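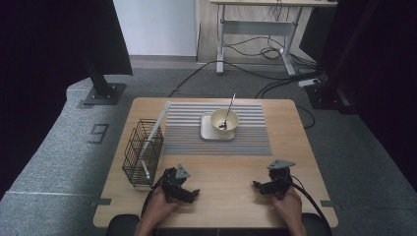
In Tristier people eat soup at eleven in the morning, and they do not consider this strange. I moved to the town for work and needed one whole winter to understand that the meal called "soup" on the door of every second eating place was neither an early lunch nor a late breakfast. It has its own hour and its own manners. The table for it is laid very simply, and you can lay it the same way at home: a round bowl on a small square plate, a placemat under them, and one metal spoon, which waits in the bowl with its handle over the rim. In Tristier the knife and the fork come out only later in the day, with the meal that people there call dinner although it is served at two.

The habit comes from the cannery. Kavanagh opened its fish works on the north bank of the Udus in 1905, and the first shift began at five in the morning. By eleven the workers had been standing for six hours in cold rooms, with a piece of bread behind them and nothing else. The company did not provide a kitchen. Women who lived in the streets behind the works started to cook in their own homes and to carry the pots to the gate, and the company, after some complaining about the crowd, moved the long break to suit them.

I have read the rule book of the works, which is kept in the town library in a box together with tide tables and a few menus. It gives the break twenty-five minutes. A worker who came back late lost half an hour of pay, so the soup had to be hot enough to warm the hands and cool enough to eat at once. This is a narrow space, and the cooks of Tristier still speak about it with much seriousness. If you must blow on the spoon, the soup was brought too early. If a skin is forming on top, you should have come when you were called.

**What goes in the pot**

The eleven o'clock soup is a thick one. In its basic form it has barley, onion, carrot, the white part of the leek, and smoked fish which is put in at the end and not boiled. Some families add potato. Others say that potato is for people who are too lazy to wait for the barley, and I was warned by a neighbor not to mention it at the table of her sister.

The barley should be soaked the evening before. I ignored this in my first attempts, because the package from the supermarket said it was not necessary, and I got a soup in which the grains were soft outside and had a hard point in the middle. It is possible to repair this by cooking longer, but then the carrot is lost. Now I soak it and I do not read the package.

The fish was originally what the cannery did not want: tails, broken pieces, bellies. Today it is bought on purpose, and it is not cheap. At the market hall by the bridge I paid more for a bag of smoked tails than for a good chicken. The woman at the stall told me that when she was a girl her mother received the same bag for nothing if she brought back the paper from the last one.

There is also a version without fish, cooked on Fridays. I expected it to be the opposite, as in many places Friday is the day for fish, but in a fish town the workers wanted one day of rest from the smell. The Friday soup has white beans and a lot of dill, and I like it better than the other, though I say this only here.

**The house on the corner**

The best-known place to eat it is Dretetti, on the corner of the market square. It has 2 rooms and a counter. The front room is for people who come alone, and this is taken very seriously – when I arrived with a colleague, we were sent to the back before we had opened our mouths. In the front room you sit facing the window, you do not need to talk, and the bowl is put before you without a question, as there is nothing to choose.

The bowls at Dretetti are heavy and have no handles. The owners tried another kind in 2000, when they renewed the kitchen: wide and flat, with a broad edge, very elegant. The guests did not complain directly. They began to come at a quarter to eleven, in order to get the last of the old bowls, and then at half past ten, until the morning was completely out of order. The wide ones are now used for salad in the summer.

I asked in the kitchen what is wrong with a wide bowl. The answer was practical. Soup in a wide bowl loses its heat in the time of a short conversation, and the last spoonfuls are spread so thin that one has to tip the bowl to reach them. A deep, round bowl keeps the barley together. You can put two hands around it. The small plate under it is for the bread, and when the bread is finished, for the bones, if there were any.

**After the cannery**

Kavanagh closed its Tristier works when the fish went to larger ports up the coast. At the highest point it had employed 700 people, so that almost every family had somebody whose day was cut in two by the eleven o'clock bell. The building is still there. A part of it is used for boats in the winter, and the rest waits for a decision.

I would have thought that the soup would disappear with the shift. Offices in Tristier open at half past eight, like offices elsewhere, and a person who has eaten breakfast at seven is not starving at eleven. But the break was already inside the people. The post office closes its window from eleven to eleven thirty. The school has its long pause at the same time, and the children who grew up with it take it with them when they start to work. The dentist, who came from another region as I did, told me that he fought against it for two years and then gave up, since no patient would accept an appointment at that hour.

What has changed is who cooks. In the old time it was work done at home, mostly by women, and paid badly or with fish. Today there are five or six small places which live from this one meal and from coffee, and they close at three. For the rest, people bring it from home in a wide flask and pour it in a bowl at their desk. Nearly everyone keeps a bowl at work. To eat from the flask itself is seen as a little sad, something you do on a train.

The town has not tried very hard to sell this to visitors. There is a line in the brochure at the station, with the wrong hour, and a sign at the bridge which shows a steaming pot. In July, when the guests come for the river beaches, some of the houses stop cooking soup and offer sandwiches. I was disappointed by this at first. Then I spent one warm morning in the kitchen of a neighbor, stirring barley with all the windows open, and I understood them better.

**If you want to go**

Trains along the Udus stop in Tristier every hour, and the market square is a ten-minute walk from the station, first along the water and then up the stairs. Go from October to April. Be seated before eleven, take the front room if you are alone, and bring coins, for Dretetti does not accept cards under a certain amount and one soup does not reach it. Bread is included. A second bowl is half the price, but you have to ask for it while the first is still in front of you.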